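Open afternoon at Merkavari, Udport

1 June 2020

I spent most of an afternoon at the Merkavari workshop in Udport, where they were showing a paper-handling cell to anyone who had put their name down. I had expected boxes being moved from one belt to another, as at most open days. The main demonstration was folding.

The cell is called Mistari. It consists of one arm, a two-finger gripper, a flat work surface and a small camera at the wrist. The task is to take a sheet of plain white paper, make a series of creases, and stand the result up. There is no former and no folding bar. The edges are found by camera, and the creases are made by pinching and dragging.

Paper is a poor material for a robot. It has almost no stiffness across the sheet and a good deal along a fold, so its behaviour changes with every crease put into it. It curls with humidity. A white sheet on a pale surface gives the camera very little to work with apart from the thin shadow under a lifted edge. The engineer giving the talk said that edge finding had taken longer to get right than the motion planning, and I can believe it.

The wrist view was shown on a monitor beside the guard, which was the most useful part of the set-up. From behind the guard you mainly see the back of the arm. On the monitor you get the paper close up and the pads closing on it.
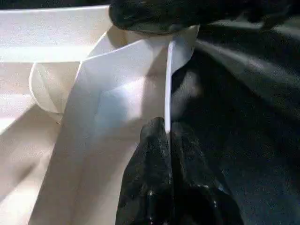 Grip force was the subject of most of the questions. Too little and the sheet slides out during the drag; too much and the pads leave a mark, or put in a crease where none was wanted. Merkavari run a low force for the approach and step it up once contact is confirmed from motor current. There is no force sensor in the fingertips. I asked whether one was planned and was told it had been tried and removed on grounds of cable wear.

Pad life is quoted at 3,000 folds, after which the surface polishes and grip falls off. The set on the machine had done 3,352 by the counter on the control panel. They were leaving it on to see what happened. I saw two sheets slip in the time I was there, though I would not like to say whether the pads were to blame or the draught from the loading door.

A full sequence is 21 steps and takes 151 seconds. A person would do it in well under a minute. The speaker did not dodge this. The point of the cell is to test handling methods for thin sheet, and the customer they have in mind is Lawal, who pack filter media and currently do the awkward folds by hand.

The second demonstration was a conveyor tracking job and I have little to say on it. It worked. The belt was slow and the parts were evenly spaced.

Some notes for anyone going to the next one. Parking is on the road, as the yard is used for deliveries. Ear defenders are handed out at the door but the folding cell is quiet enough to do without. The talk is repeated through the afternoon, and the later one had fewer people at the monitor. Drawings of the finger mounts were on the table by the exit and I took a set. The pad fixing is two M3 screws from behind, which would suit the small gripper I have at home with a spacer of a few millimetres. I will try it when I have cut the parts.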